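Small ovens and toasted sandwiches: rack position

tunent_49
Trying to get even browning on white bread in a countertop oven. Top slice colors, bottom stays pale. Preheated 9 minutes, rack in the upper slot. Filling is cheese, plus lettuce added at the end.

Foley_Aine
Lower the rack one slot. Upper slot puts the bread too close to the top element and the underside never catches up. Take the tray out if you are using one.

zidbridge
Disagree. Rack height matters less than preheat. Nine minutes is short for a thin-walled oven. I run mine for 15 and leave the rack where it is.

Foley_Aine
Longer preheat heats the walls. It does not change the distance to the element.

tunent_49
No tray. Will try both, separately.

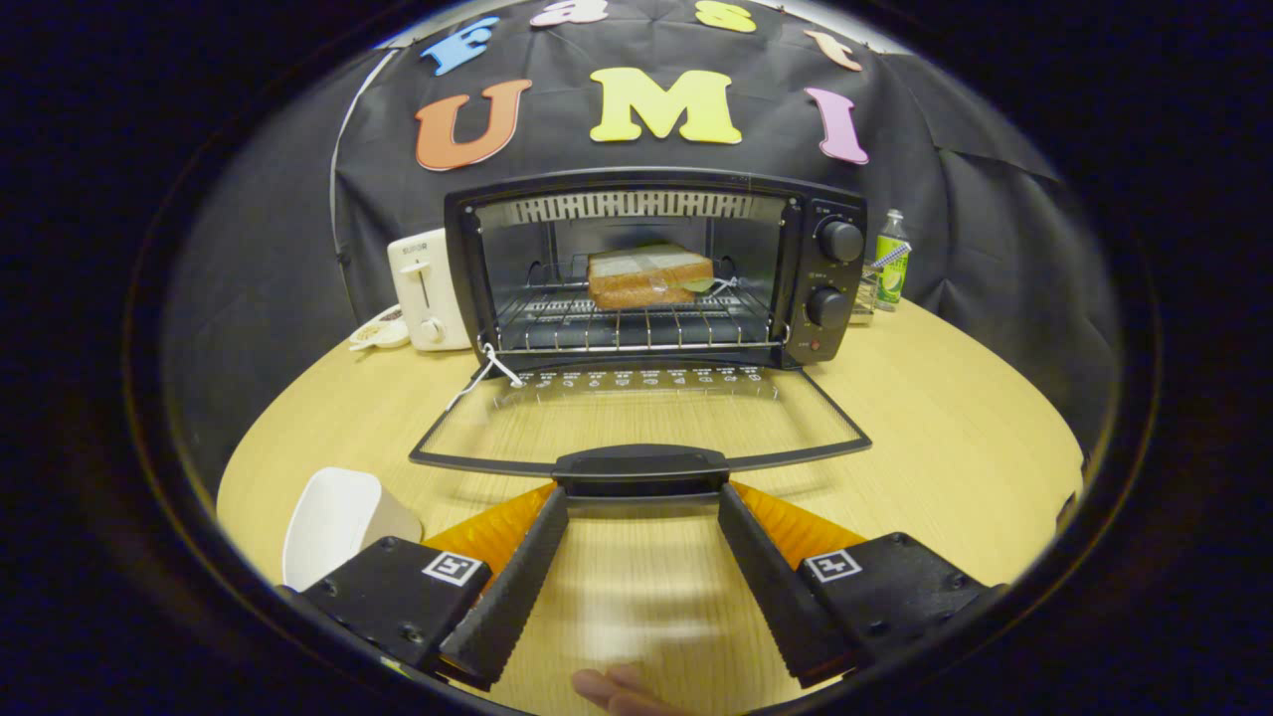 fluvimari224
Bare rack, door shut until the crust has set, then open it all the way down and add the greens. Golden brown on the crust is enough, and a bit of lettuce showing at the edge does no harm if it goes in last. A wire rack lets the underside vent. Foil would undo that.

zidbridge
Lettuce in a hot oven is a mistake at any stage. Add it on the plate.

fluvimari224
Matter of taste. Mine goes in for under a minute.

tunent_49
Lower slot, same preheat: bottom slice is darker. Trying the longer preheat next.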